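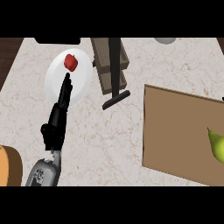 Is marble really that bad in a kitchen?

Forum: Kitchens and Baths > Countertops
Page 1 of 1

pinegrove_dee
We're redoing the kitchen in January and I keep going back to marble. Cream, with a bit of tan in it. My husband wants quartz and says I'll be crying over the first lemon. The salesman at Barajas says their new sealer, Denach, makes marble "basically worry free" for 8 years. It adds a fair bit to the quote. Has anyone used it? I don't bake much, two kids, a lot of tomato sauce.

mudroom_mike
"Basically" is doing a lot of work in that sentence. Ask him to write it down without that word and see what happens.

Sealer slows down stains. It does nothing for etching. Those are two separate problems and the showrooms love to blur them. A stain is something soaking in. An etch is acid eating the polish, and that happens at the surface, on top of whatever you put in the pores.

tilda_k
I've had marble for 5 years and I love it, so let me be the other side. Yes, it's etched. There's a ring by the stove from a wine glass and a patch where somebody cut limes. I stopped seeing them after the first winter. If you get it honed you'll hardly notice unless you go looking with a flashlight.

grout_expectations
Respectfully, Tilda, people who love their marble always say "I stopped seeing them." I've never stopped seeing mine. We sold that house and I can still draw you a map.

tilda_k
Then you shouldn't have had marble! I don't think that makes it a bad counter for everybody.

Trevor Tunstall
I cut and set stone until my knees gave out, so take this for what it's worth.

Mike is right about etching. What I'd add is that I never saw a sealer warranty pay out on marble. Read the exclusions. They nearly always carve out acids, heat, "improper cleaning" and anything they call normal wear. Take those away and I'm not sure what's left that could happen to a countertop.

Also ask who backs it. If it's the shop, the warranty lasts as long as the shop does.

pinegrove_dee
OK, I went and found the fine print. It excludes "citrus, vinegar, wine, tomato-based foods, and carbonated drinks." It also says I have to use their cleaner, Tukix, every week and keep the receipts.

mudroom_mike
Receipts. For counter spray. There's your business model.

condo_carl
Not to pile on, but everyone acts like quartz is bulletproof and I don't buy that either. We have Condia quartz, the beige one, and I put a hot sheet pan down once. Once. There's a yellow mark the size of my palm and it can't be polished out. The installer told me it was "heat resistant." I guess he didn't say how resistant.

grout_expectations
Did you use a trivet?

condo_carl
If I'd used a trivet I wouldn't have a story.

shelly.r
Can someone explain why granite never comes up anymore? I have granite from the last owners, it's speckled and ugly and I have done terrible things to it. Nothing has ever happened.

tilda_k
You answered it with "ugly" :)

Trevor Tunstall
There's good-looking granite. There's also plenty of stone sold as granite that's something else, and stuff called "soft quartzite" that is just marble with a better price tag. Get a scrap from the exact slab. Put lemon juice on it, leave it overnight, wipe it off and look at it sideways under a lamp. If the shop won't give you a scrap, go somewhere else.

pinegrove_dee
I asked for a scrap. He said they don't like to do that because "samples behave differently from installed stone."

mudroom_mike
How, exactly? Does it get braver once it's on the cabinets?

shelly.r
To be fair, it wouldn't have the sealer on it. Maybe that's what he means?

Trevor Tunstall
Then he can seal the scrap. It takes a few minutes. I'd still bet on the lemon.

pinegrove_dee
Update. He called back and offered to knock $2,000 off if I sign before the end of the month, with Denach included.

condo_carl
That's a big discount for something that was a firm price last week.

tilda_k
I'd take the money off and skip the sealer package. Buy a regular bottle at the hardware store and redo it when water stops beading. I do mine at the kitchen sink end more often than the rest. And go honed!

grout_expectations
I'd take the discount as a sign they were overcharging and get two more quotes. Look at a kitchen with old marble in it too, one people cook in. Showroom slabs have never met a tomato.

pinegrove_dee
My aunt has a marble island from '59, and it looks like somebody roller skated on it. I kind of like it, which might be my answer, but my husband has seen it too and that's HIS answer.

Second quote is coming from a smaller yard across town. The lady there said "it'll etch, are you okay with that?" before I'd even asked, and she's cutting me a scrap. I'll post the lemon results.

mudroom_mike
Do vinegar too. And leave a wet can on it.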